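Who Gets the Last Word? Confessionals and Editing in a Baking Competition
Final project report, Introduction to Television Studies
Chukwuemeka Yusuf

Why I picked this

I have watched Nyamweya Bakes with my aunt for as long as it has been on, and we argue through every episode. She thinks the judges decide who goes home. I think the editors have told you who is going home by the second commercial break, and you can hear it if you listen to the confessionals (the bits where a contestant sits alone and talks to somebody just off camera). This project was my chance to find out which of us was closer, and I had a really great time doing it, even on the nights when I never wanted to see a sponge cake again.

My question was this: does the amount and kind of confessional time a contestant gets in an episode tell you anything about whether they will be eliminated at the end of it?

What I watched

I used two full seasons, the one filmed in Celtormont and the one after it, when the show moved to the old market hall in Jadordale. I chose them because the format stayed the same (one signature bake, one surprise bake, one elimination) while the host and one of the judges changed. If a pattern held across both, I could be more confident it belonged to the show and wasn't just the taste of one presenter.

I left out the reunion specials and the holiday episode, where nobody is sent home. That was a hard call, because the Jadordale reunion is wonderful television, but it would have muddied everything.

How I coded it

Every time a contestant spoke in a confessional, I logged it as one clip. For each clip I wrote down who was speaking, which part of the episode it came in, and one of four labels: process (what I'm doing), feeling (how I feel about it), rival (what I think of someone else), and home (family, job, why I came here). I ended up with 1,788 clips. I would not recommend doing this in a regular notebook, which is how I started. By the third episode I had moved everything to a spreadsheet and retyped the early ones.

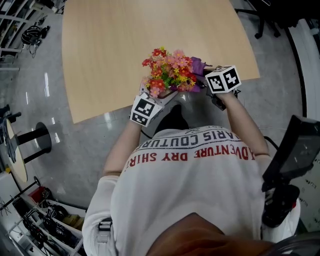
At the table in my "Adventure Dry Shirt" tee.

Some clips could have gone under two labels. A contestant might say her mother taught her to make choux and that she is scared of letting her down, and that is home and feeling at once. My rule was to go with whatever the clip ended on, since the ending is what the editor chose to leave ringing in your ears. I recoded one episode from each season a few weeks later without looking at my first answers. Most of the labels matched, and the ones that didn't were nearly all feeling clips that I had called home the first time, or the other way around.

What I found

The total amount of talking did not tell me much. This surprised me! I went in sure that the person going home would get a big final burst of airtime, and sometimes they do, but the strongest bakers get plenty too, and so does anyone who drops something.

The labels were far more interesting. Home clips bunched up in the first half of an episode for the baker who was about to leave. You meet the kids, you hear about the bakery they want to open, and then the oven door gets left ajar. In both seasons this was the pattern I could spot most easily, and by the end I was shouting it at the screen.

Rival clips went the other way. Contestants who were allowed to be a little mean tended to stick around, at least until late in the season. My favorite is the Jadordale pastry episode, where one baker spends 49 seconds on another person's lattice, without a cut, and then wins the week. The lattice baker gets no reply at all. Having read our unit on the villain edit, I think the show needs that tension and keeps a reserve of it, but I can't prove this from clips alone. The judges could simply like confident people.

The change of host mattered less than I expected. The new host jokes more during the bakes, which leaves fewer process clips because he does the explaining himself. The home pattern was still there.

Problems with the project

I knew the results of both seasons before I started. I tried to code each clip before thinking about who was leaving, but there is no way to unsee an elimination, and a second coder who had never watched the show would have been a big help. I also only looked at words. Music does a huge amount of work in these episodes (there is a sad piano that basically functions as a spoiler) and I didn't log it.

If I did it again

I would add music, and I would compare Nyamweya Bakes with a show made on a smaller budget. The regional cooking contest from Nuvevthorpe would be perfect, since it has hardly any confessionals and still manages to make you care who wins. I have already started watching it, and my aunt has already picked her favorite.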